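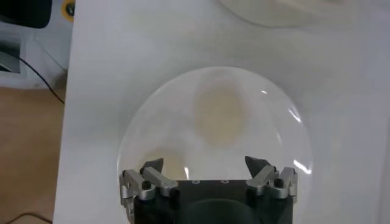

Minutes of the Kitchen and Tableware Meeting, Prolstead Hall
Tue 11 November

Print this page | E-mail this page

Present: Skye Crichton (chair), Kaan Tokgöz, Nabila Belkadi, Tülin Kocabaş (minutes)
Apologies: Vernon Grewal, who sends his love and a tin of shortbread, gratefully received

1. Last meeting
Agreed as a true record, with one small fix: it was Nabila who offered to wash the aprons, and Kaan would like it known that he only offered to carry them.

2. Clear dishes and the white tables
Skye started us off on this one, and we stayed on it for a good long while. The big white tabletop is a pleasure to work at (so smooth, and such an easy color to live with), but a large clear round piece set down on it very nearly disappears. You get a faint gray line for the rim and a few bright glints where the light lands, and that is about all there is to go by. Nabila said she finds the tan patches that show through easier to spot than the piece itself, and several heads nodded at that.

Kaan wondered about a colored runner down the middle of each table, and Tülin (that's me!) spoke up for plain dark placemats, which can be wiped down and stacked in the drawer when we're done. We went back and forth very happily. Skye felt a runner would look lovely for the December supper but would be a nuisance the rest of the year, what with the washing and the ironing.

Agreed: placemats for everyday use, dark green if we can get them. Runner for December only.
Action: Tülin to ask Preta for a price on 200 placemats.

3. Cupboards
Nabila has been through the tall cupboard from top to bottom, bless her, and has put all the serving dishes on the middle shelf where even the shorter among us can reach. The lids are still a muddle. Kaan will bring his label maker, and would be glad of company on the job.
Action: Kaan and Nabila to sort and label the lids.

4. Money
Skye reported 690 in the kitchen fund, with the Türkmen invoice for tea towels still to come out of it. We talked over whether to replace the old soup ladles now or wait, and decided to wait until we know what the placemats will cost.

5. December supper
Vernon sent a note offering his apple cake again, and the answer was a very warm yes. Selutard will deliver the bread on the morning. Skye would like the tables laid by noon, with 2 people on each, so that we can all sit down for a cup of tea before the doors open.
Action: Skye to write up the table list and pin it by the sink.

6. Any other business
The drawer by the window is sticking again. Kaan will bring some candle wax for the runners.

Next meeting in December, the week before the supper. Nabila is bringing the biscuits.

Print this page | E-mail this page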